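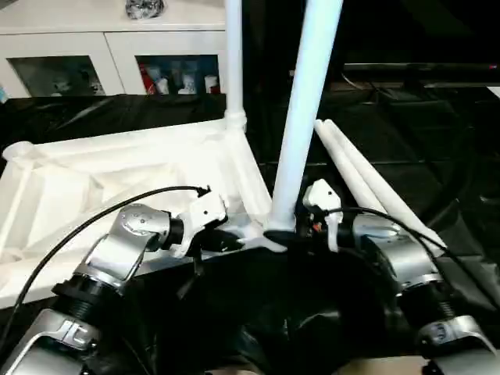

Keeping a two-arm cell running: speaker notes
Plirneo cell, Fornthorpe workshop
Talk length 30 minutes, questions after

Opening

Say what the talk covers: one cell, two arms, one work surface. How it was set up, what gets checked, what has broken. No comparison with other cells. Anyone who wants the control software should come to the afternoon session.

The cell was put together at Suststead and moved to Fornthorpe in November. It had 691 hours on it when these notes were written. Most of the trouble came in the first 44.

The arms

Two arms, mirrored, one two-finger gripper on each. Mention that the mirroring matters for the offsets. On the first day at Fornthorpe we copied the left tool offset to the right arm and forgot to flip the sign. The right gripper closed beside every part it was sent to. It took most of a morning to find, and it was one number.

Fingers are white plastic. They wear at the tips first. Check by closing the gripper on a strip of paper and pulling. If the paper slides out with no drag, change both fingers, never one. We keep two pairs in the drawer.

Re-zero after any finger change. Close fully, set zero, open, close again, read it back.

Cables

Spend some time on this one. Each gripper has a thin black cable that leaves the top and loops back over the arm. The size of the loop is the whole question. Too short and it pulls tight when the wrist turns over. Too long and it catches on whatever is standing up in the work area, and with tall parts there is always something standing up.

How we set it: power on, speed at its lowest, turn the wrist to one end of its travel and then the other. Watch the connector, not the loop. If the connector moves at all, give it more slack. Then run both arms in toward the middle and see that the two loops stay clear of each other.

We have replaced three gripper cables. All three failed at the connector. The symptom is a gripper that drops out for a second and comes back, usually in the same wrist position. Move the cable by hand with the arm stopped and you can often bring the fault on.

The work surface

Black sheet over the table. It cuts the glare and makes white parts easy to pick out. It also wrinkles, and a thin rod can settle into a wrinkle and lie lower than expected. Pull the sheet flat before each session and clip it at the back. If somebody asks about a hard black board: we tried one, rods rolled off it.

Long parts need room past the edges of the table. Before a run with poles or rods, move the arms through their full height with a pole in place. Our reach check had been done with short parts only, and the first long one hit the shelf above.

Wrist cameras

These get the least attention and cause the most bad runs. Wipe the lens at the start of the day with a dry lens cloth. Check the mount for play by pushing with one finger.

Then check exposure, with something pale and half clear close to the lens. A frosted cup is good for it. Put it on dark cloth and look at three things in the wrist view: the bright areas behind the cup, the rim, and the cloth. Set exposure for the rim. With our lights the bright area still blows out to plain white and the cloth is full of noise, and we live with both. Pushing the gain up to clean up the cloth makes it worse.

Shadows show through a frosted wall as gray bands. Warn people about this. A band across the cup can pass for an edge if you are looking at one still.
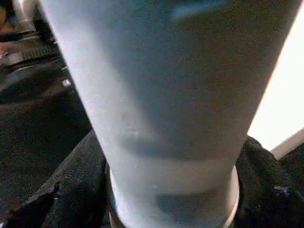
Routine checks

Start of day: lens, sheet, fingers, cable loops, stop button. Press the stop button with the arms moving slowly, every day.

Every 400 hours: joint bolts, connector pins, camera mounts, backup of the offsets. Write the offsets on paper too. The card is taped inside the control box door.

Offer the Oyewole checklist here. It is one page and we use it with two lines crossed out, both for a tool changer we do not have.

If time is short

Skip the work surface section. Keep cables and cameras.

Questions likely to come up

Can one arm run alone? Yes, with the other parked and its brake on.

Who changes the fingers? Whoever is running the cell. Cable changes go in the log with the hours reading.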